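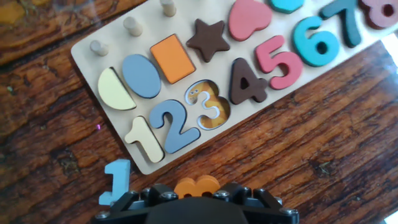 Puzzle corner is back at Skusden, and I'm far too pleased about it! We've gone for chunky wooden ones this time — big numbers, shapes with proper corners, a heart and a star — after the thin ones kept vanishing down the sofa. My favourite bit is the colour matching (the blue oval goes with the blue 2), so even the tinies who can't count yet have something to go on.

We're up to 60 puzzles on the lending shelf now. Borrow up to 2 at a time, and please check under the car seats before you bring them back. October returns go in the box by the door, any time until 7 in the evening.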